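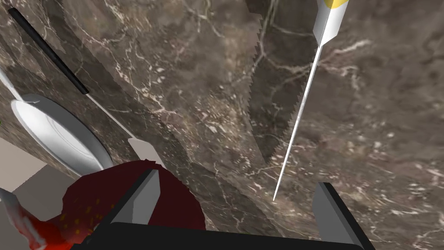

Kitchen and Workshop Tips: Which Chores Can You Hand to a Machine Yet?

Updated 2018-06-14

Readers keep writing in to ask whether they should wait for a robot before they reorganize the kitchen. The short answer is no. The longer answer is that a few jobs are already done well by machines, a few are close, and most of the ones people hate are still yours. Most of the progress is happening on the computer first, on rendered counters with rendered knives and plates, where a gripper can miss all day and break nothing.

I went through the common chores one at a time. Where a machine can't do the job I've put down how to do it faster by hand.

Clearing the counter

Not yet. A counter with two knives, a plate and some fruit on it takes you a few seconds. A two-fingered gripper has to work out which thing is which, where one stops and the next begins, and where to take hold. Thin blades lying flat are hard. There is very little height for the fingers to close on, and a pale blade on veined stone doesn't stand out much. You have probably lost a paring knife on a patterned counter yourself.

By hand: pick up knives first, before anything else, and carry them one at a time with the point down. Lay them beside the sink, never in it. Plates next, then food. Wipe from the back of the counter toward you and catch the crumbs in your palm.

If you cut on stone, stop. Get a board. Stone will dull an edge in one evening of chopping, and the best sharpener in the world won't keep up with it.

Washing dishes

Yes, and you have owned the machine for years. Nothing with an arm comes near an ordinary dishwasher. What no machine does for you is the loading. Plates face the center, bowls tilt so they drain, and nothing tall goes where it will stop the spray arm. Spin the arm with a finger before you shut the door.

Keep good knives out. The heat and detergent are hard on the handle and the rattling is hard on the edge. Wash, dry and put away right then.

Clean the filter once a month. If yours has never been out, soak it in hot water with dish soap and go over it with an old toothbrush.

Putting dishes away

Close, on a screen. Shuzhen Qin builds practice kitchens for a small outfit called Zikska, and she let me ask her a lot of basic questions by phone. Her program runs 1,000 tries at a task overnight. On her best week with mugs, over 600 of them ended with the mug on the shelf, standing up. I asked about the rest. Some were dropped, some were put down on their sides, and some never got picked up because the fingers closed beside the handle.

"People want to know when it will do the whole cabinet," she said. "I want to know when it will do the mug."

She was firm that a good score on the computer is no promise for a real kitchen. Real mugs are slippery and real shelves are crowded.

By hand: unload the bottom rack first so drips from the top don't land on dry plates. Store mugs within one step of the dishwasher.

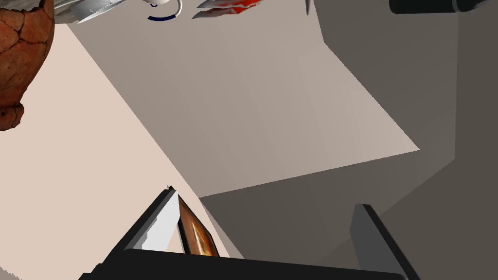
Grip is the other half of the trouble. Two flat fingers do nicely on a block or anything with parallel sides. Give them something round, like a clay pot, and they need to be wide enough to get past the middle of it. Give them a handle and they have to come in at the right angle. Your own hand changes shape for every one of these and you don't think about it.

You can borrow something from this for your own kitchen, especially if you have sore hands. Square-sided jars are easier to hold than round ones. Thick handles are easier than thin ones. A strip of rubber shelf liner around a smooth jar costs next to nothing and helps right away. My mother-in-law has it on everything, including the TV remote.

Floors

Yes for vacuuming, mostly. We ran a Prirkton floor robot in our house through the winter. It does hard floors well and low rugs fairly well. It will not do stairs, and it eats cords. Before you start it, pick up:

Phone chargers and lamp cords
Socks
Rug fringe (tuck it under)
Pet bowls

Empty the bin every run. Cut the hair off the roller with a seam ripper, which works far better than the little tool in the box.

Mopping robots are fair on dust and poor on anything dried. For dried spills, lay a wet rag on the spot, go do something else, and come back.

Laundry

Washing and drying, yes. Folding, no. I have seen a demonstration of a folding machine and it was slow, and somebody had to clip each shirt to it first. Fold straight out of the dryer on top of the dryer. Towels in thirds. Don't fold fitted sheets at all, just roll them up and stuff the set inside one of its own pillowcases.

Chopping and peeling

A food processor will slice a bag of onions before you finish crying over two. For one onion it isn't worth the washing up. As for a robot arm with a knife in it, I wouldn't want one in the room with the kids.

Strawberries: rinse just before eating, not when you bring them home. Push a drinking straw up from the pointed end to take out the hull.

In the shop

Shops are further along than kitchens for one plain reason, which is that the parts are all alike. At Stilenberg, a cabinet hardware shop two towns over, an arm loads hinge blanks into a press. It does the same 11 moves all shift. If a blank comes down the chute turned the wrong way, the arm stops and a light goes on, and a person walks over and turns it around.

Sweeping the benches, sorting the mixed bin and finding the dropped screw are all still hand jobs there. For the dropped screw, put a magnet inside a plastic bag, drag it along the floor, then turn the bag inside out over a tray.

Sorting mixed screws at home: dump them on a cookie sheet, take out the longest ones first, and quit when what's left is the size you use least. Throw out anything with a chewed head.

Should you wait?

For a vacuum, no, buy one if you want one. For anything with an arm, don't leave a gap in the cabinets for it. Xia has been taking names for a kitchen arm and says it will have more to show in October. I put my name down because it was free. I also bought a new drying rack.

Next month: hard water marks on faucets, and what to do with a drawer that won't close.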